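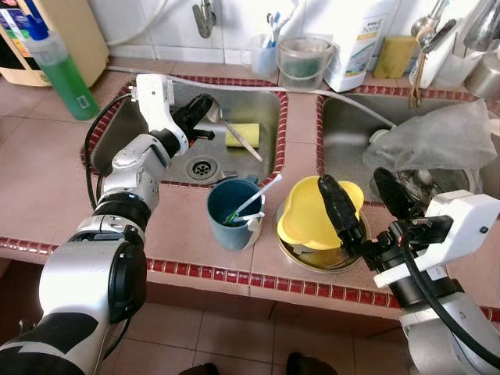 Three weeks with the Ellix earbuds and I'm still finding excuses to wear them!
Posted 03/11/2021 by Verna Hutchins

I moved to the Ellix from a pair of Dasta over-ears that finally gave up at the hinge, and I did not expect to like buds this much. Most of my listening happens at the kitchen sink (a double one, stainless, pinkish tiles round it and a drain in the left basin that would swallow an earbud tip without blinking), so staying put matters more to me than anything. These stay put. I've had them in for washing up, for the school run and for a whole afternoon of painting a fence, and the left one came loose once, when I sneezed. Sound is lovely too – voices on podcasts are clear even with the tap going. I get 7 hours from a charge, and the case tops them up quickly.

sepp_u
Glad you like them, but 7 hours? Mine have never gone past five with noise cancelling on. Have you got it switched off?

Verna Hutchins
Ah, yes, it's off most of the time! I like to hear the doorbell.

sepp_u
Well, there you go. Five is poor for the price. The Habte pair does eight with everything on.

Pornthip Y
The Habte pair also sounds like a radio in a biscuit tin, sorry Urmas. I had them since January and gave them to my brother. Ellix all the way for music, the bass is gorgeous and you can turn it down in the app if it's too much.

sepp_u
Did you do the firmware update? They were dull before it and fine after.

Pornthip Y
I did, and I still thought they were dull :)

CeciliaE
Can they connect to two things at once? I want laptop and phone together for work calls.

Verna Hutchins
They can! You have to turn it on in the app under Connections. Mine swaps over in a second or two. The only snag is that it forgets the laptop if I leave it shut all weekend.

CeciliaE
Brilliant, ordering tonight. Which tips are you using?

Verna Hutchins
The small ones. Medium made my ears sore after an hour.

Related threads
Dasta hinge repair – has anyone managed it?
Habte firmware update, before and after
Fandirholm speaker keeps dropping Bluetooth
Best earbuds for small ears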